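Benadel "Project Grade" Refurbished Tower: review

Reviewed by Ilari Kettunen
Bought from: Trisier, online
Used for: learning to change a processor, and later as a plain family computer

I had been promising myself a proper go at the inside of a computer for years. I can change a tap washer and I once rewired a standard lamp, but the processor had always seemed like the bit you leave to other people, and my own machine has all our photographs on it and was not going to be the patient. So when I saw that Benadel sell their scruffier refurbished towers as "Project Grade" (scratched on the outside, working on the inside, and cheap enough not to cry over) I ordered one in December and cleared myself a Sunday.

The listing says you get a working desktop with a 500 GB drive, a mains lead and a short printed sheet, and you can't choose the make. It came well wrapped in a box far too big for it, which the cat has since moved into. The printed sheet is a bit thin, I have to say. It tells you where the side panel comes off and that you should touch bare metal first, and then it more or less wishes you luck!

What I liked straight away was how much room there is once you get down to the board. Mine has a green Dell motherboard, and the parts of it you want are all labelled if you look closely, in very small white print. There's even a tiny "EDP_CPU" by the socket, which pleased me no end. The load plate swings up on its hinge with a thin bent lever at the side, and I opened and shut it a good few times before I trusted myself with the processor itself. My one grumble about the layout is the big grey sheet-metal shroud, which hangs right over the top of that area. With the plate up there's not a lot of daylight between the two.
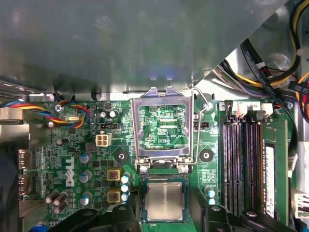
The load plate up under the shroud, and the processor just below the socket.

Getting the chip out was easier than getting it back. You want it coming down flat, with the little corner mark where it should be, and you mustn't slide it about. I took mine out and put it back six times over the afternoon, with a pot of tea in the middle, and by the end I had stopped holding my breath. A good lamp is worth having beside you, although mine threw such a glare off the board that I had to keep shifting it. If you have one on a bendy arm, use that.

I'll also say that this is a kind board to learn your way round. The long black memory slots sit in a row of their own, there's a blue expansion slot you couldn't mistake for anything else, and the round holes where the heatsink mounts are plain to see either side of the processor. After an hour I could have found my way about with the manual shut (I did keep it open, mind).

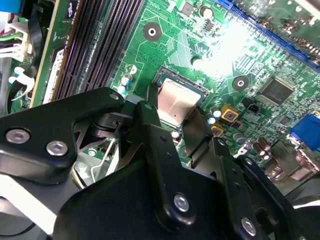
The parts that need patience

Cables, mostly. There are red ones and black ones and yellow ones, and they all want to be where your knuckles are. Take a photo of them on your phone before you unplug a thing. I didn't, the first time, and spent the best part of an evening with a torch between my teeth working out which way round one of the plugs had been.

Then there's the cleaning. The old thermal paste on mine had gone like dried toothpaste. I got it off with a Julness cleaning wipe and a lot of gentle rubbing, and I needed two wipes where the packet promised one would do. Hold the processor by its edges while you do this.
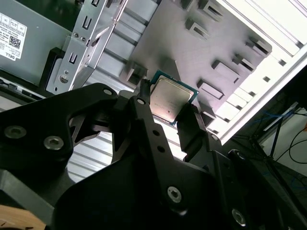 Keep your fingers off the underside altogether, and have somewhere clean to put it down before you pick it up, which sounds so obvious that of course I had to learn it with the chip already in one hand and the wipe in the other. A saucer lined with the anti-static bag did me very nicely after that.

The case itself is better than the price led me to expect. I've met budget cases with edges that would slice bread, and the metalwork in this one was tidy, with plenty of slots and cut-outs along the top rail and a black latch piece running down beside the power supply.
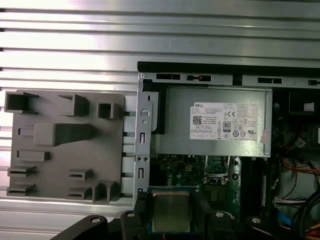 The power supply is a plain silver metal thing and takes up a fair bit of the upper part of the case, so lay the tower on its side and work from there if your table is deep enough. Mine is only just deep enough. I did try it standing upright and gave up after dropping the same screw two times.

As for how it runs, I put everything back with a fresh dab of Gallardo paste, crossed my fingers and pressed the button, and up it came. It's no racehorse. It does email, recipes and my daughter's homework, and the fan only makes itself heard when there are too many tabs open.

Good points: price, roomy board, sensible packing, a very forgiving thing to practise on.

Not so good: the printed sheet, the shroud over the socket, no spare screws in the bag.

Would I buy another? I've already been looking, as my brother-in-law wants one for his birthday. Four stars from me, and it would have had the fifth with a better set of instructions.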